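**Claltberg Night Sounds is looking for people who sleep near an open window**

Posted June 9, 2022

Do you hear owls from your bed? A fox, perhaps, or the last train going over the viaduct, or that one blackbird that starts well before any sensible creature is up? We would love to hear from you!

We're putting together a sound map of Claltberg and the Jaltdale valley as they are between dusk and dawn, and we need people in all sorts of homes to help us make it. You don't need to know anything about birds, recording or maps. You do need a bedroom window that opens, a bit of patience, and the willingness to write a few lines in a notebook before breakfast.

The project began in March with a small trial on the streets behind Soliman Mill. We had 54 people taking part, which was far more than we'd dared hope for, and they sent in 353 notes between them. Some were a single word ("rain"). Others went on for two pages and we read those aloud to each other over lunch. We learned that tawny owls are calling much closer to the town centre than any of us had guessed, that the weir can be heard from the top of the hill when the wind drops, and that quite a lot of people are very fond of the milk float.

Now we want to do it properly, across the whole valley and over a full summer.

## What you'd be doing

For six weeks, you choose two nights a week that suit you. On those nights you leave a small recorder on the windowsill or the bedside table, switch it on when you turn the light out, and switch it off when you get up. The recorder has one button and a green light. It runs all night on its own batteries and makes no noise at all.

In the morning you write down what you remember hearing. We're just as interested in your notes as in the recordings, and the two often disagree in lovely ways. One person in the trial wrote "very quiet, slept well" about a night with forty minutes of fox screams in it.

At the end of each fortnight you drop the memory card off at the Jiltell Rooms or post it back in the envelope we give you. We pay the postage.

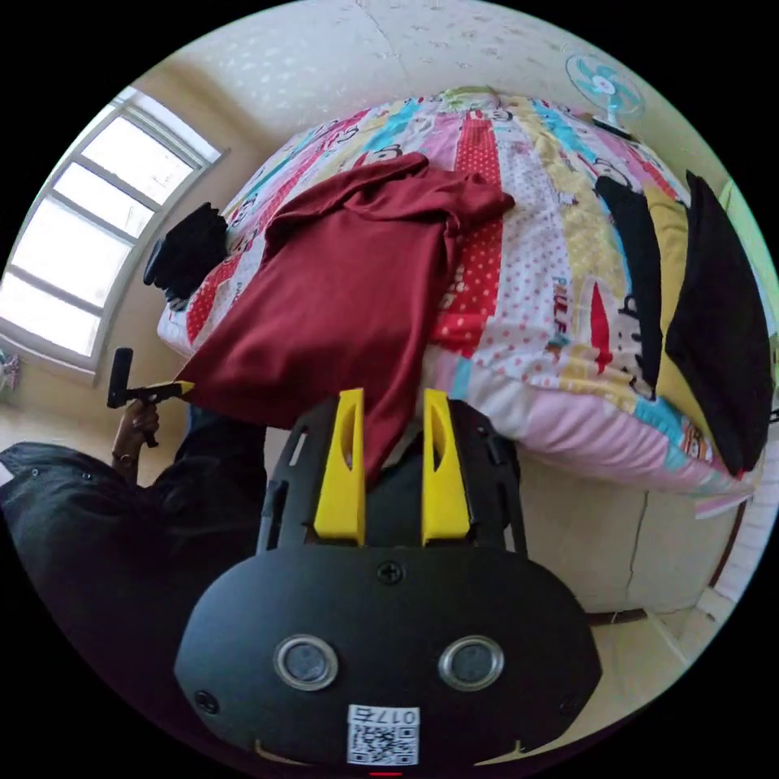

It helps if the bedroom is one where you can leave the window open a hand's width on a mild night. Ground floor, attic, back of a shop, narrowboat – all fine. If you face a busy road, please don't rule yourself out. Traffic is part of how a place sounds at night, and we had hardly anyone on the main road in the trial, so that end of the map is more or less blank.

## Who we're looking for

Anyone aged 18 or over who lives in Claltberg, Jaltdale or the farms in between. We're especially keen to hear from:

- people who work nights and sleep in the daytime (we'd like your mornings, please)
- light sleepers, and parents of very small children, who tend to hear things the rest of us miss
- people on the upper farms, past the cattle grid
- anyone who is hard of hearing and interested in what does and doesn't get through
- people who have lived in the same house for a long time and can tell us what has changed

If you share a bedroom, the other person needs to be happy with it too. There's a short form for them to sign.

## About privacy

This was the first thing everyone asked us in the trial, and quite right too. The recorders pick up whatever is in the room as well as what's outside, so you'll catch snoring, talking, the dog, the radio. Before anything reaches us, you can listen back on your own computer and delete any part you like, without telling us why. If you haven't got a computer, come to the Jiltell Rooms and use ours with headphones on.

Once we have a card, we cut out every stretch with a human voice in it and delete it for good. Only the outdoor sounds go on to the map, and your home is shown as a wide shaded patch covering several streets. We never put an address or a name beside a recording. You can leave the project at any point, and if you do, we'll wipe what you've given us unless you say we may keep it.

## What you'll get

We can offer each person a £40 voucher to spend at the independent shops in Claltberg, given out at the end of the six weeks. If you have to stop after three weeks, you'll get half.

You'll also get a copy of your own recordings to keep, and an invitation to the listening evening at Soliman Mill in the autumn. We're going to turn the lights down, hand out blankets and play one whole night in the valley, squeezed into an hour. The short version we made from the trial was wonderful. There's a moment when the rain comes in from the west and you can hear it arrive house by house – we've played it over and over and still aren't tired of it.

The finished map will be free for everyone to use, and the schools have already asked for it. We hope to have about 3000 hours of sound to choose from by then, so there'll be plenty of listening to do. If you'd like to help with that part and would rather not record, tell us! Listening sessions are held in the afternoon, with tea.

## How to join in

Pick up a form from the Jiltell Rooms, the library or the post office in Jaltdale, or ask at the desk and we'll post one to you. It's one side of paper. We ask for:

- your name and the best way to reach you
- your street or farm, and which floor you sleep on
- which way your bedroom window faces, if you know
- anything you already hear at night and are curious about

Please don't worry about the last one if nothing comes to mind. "Not sure, I've never listened" is a very good answer.

Forms should reach us by the end of the month. We'll write back to everybody, and if more people come forward in one street than we have recorders for, we'll offer the others a place in the second round.

Everyone who takes part comes to one short meeting first, where you collect your recorder and have a go with it. The Jiltell Rooms have step-free access from the car park side and a hearing loop in the main room. If getting to us is difficult, we'll bring the recorder to you and show you how it works on the doorstep or at the kitchen table, whichever you prefer.

Questions are welcome at the Jiltell Rooms desk on any weekday morning.

*The Claltberg Night Sounds team*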